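Snack Counter at Ollville – Gallery

We set up the snack counter in the front room at Ollville in an afternoon. The idea was simple: something to eat for people who come in between lunch and closing, laid out on one table so they can see what there is. Harish Venkataraman did the ordering and I did the laying out.

We settled on sandwiches, chocolate and cookies. The sandwiches are white bread, three slices each, with a green layer and an orange one. Each is wrapped on its own.
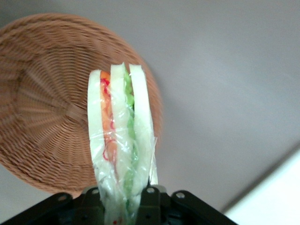
Wrapping them singly takes longer but they keep their shape, and people can take one back to their desk. We ordered 12 for the first day and put the price at 3 dollars. Iwona Grabowska wanted them cut smaller. We may try that in December, when more people stop by for a quick bite.

For serving we use a white tray with rounded corners and a round wicker basket. The tabletop is a plain brown, so both show up well against it.

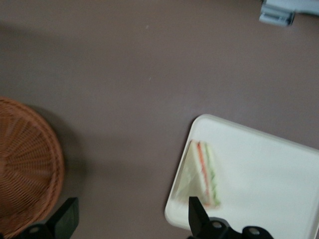

Leave space in the middle of the table. People put down cups, keys and phones while they pay, and a crowded counter slows everyone down. We learned this at Judeck, where the table was half the size and the line went out the door by 10.

Candy and boxed items go on the clear stepped stand. Snickers on the top step, the Walkers chocolate chip shortbread along the front – it is the longest box and fits best there. Small boxes fill in the middle and back.
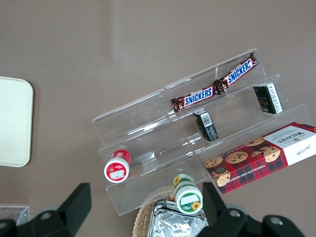
Rozália Juhász: We have the same kind of stand at our place and I would put the chocolate on the bottom step. Kids can reach it and it sells faster. The shortbread does fine anywhere.

We will try it her way next month and keep the sandwiches where they are.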